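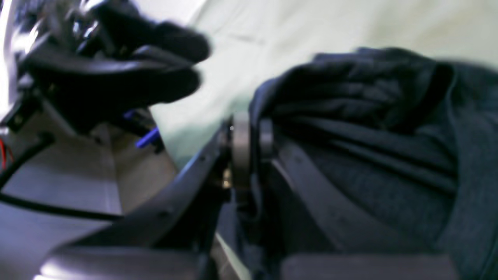
Deferring a race entry with an injury — Arkden Mud Run, 3 loops

Posted in Running & Obstacle Racing
26 November 2025

trailmix_dad

I signed up for the Arkden Mud Run back in September, the 3-loop option, and paid $129 for the entry. Two weeks ago I rolled my ankle on a curb and the doctor wants me off it until the new year, so I'm going to miss the race. The confirmation email says "no refunds, see deferral policy," but the link goes to the home page and I can't find a policy anywhere on the site. I emailed the address on the registration form and got an automatic reply.

Has anyone moved an entry to the next year with them? I'd also be fine giving my spot to my brother-in-law, who is in better shape than I am anyway. I bought the entry insurance at checkout (it was Flinetti, I think it cost $20) but I don't know if a sprained ankle counts.

burpees4breakfast

You can't get a refund, they are strict about that. I tried. Just sell it to somebody.

slowfinisher

I deferred with them last year, so this is how it went for me. It may have changed.

The deferral form isn't on the race site. It's inside your account on Ultuler, the registration company. Log in there, open your order, and look for "Manage entry" under the waiver. You should see two choices, defer and transfer. If your login doesn't work, try the email address you used for the race. It made me an account without telling me and I had to reset the password.

Deferring moved my whole entry to the next year. I paid a small fee, and I had to do it before packet pickup opened. After that the button went gray. You can only defer once, so if you can't make next year either, the entry is gone.

Transferring is a little more work. Your brother-in-law has to make his own account and sign his own waiver, and he keeps your start wave unless he asks to change it. Don't just hand him your bib. They check ID against the list at pickup, and they turned away a guy ahead of me in line for that. The results and the medical contact would be wrong too.

About the insurance: read the policy before you do anything else. Mine covered injuries if a doctor wrote a note saying I couldn't take part, and the note had to be dated before the race. I don't know what yours says about sprains. Ask them whether deferring first cancels the claim. On mine it did — once the entry was moved, they said there was no loss to pay for. So pick one or the other.

trailmix_dad

Found the button, thank you. It was under the waiver like you said. I'm asking the doctor's office for a note first and I'll leave the entry alone until the insurance people write back.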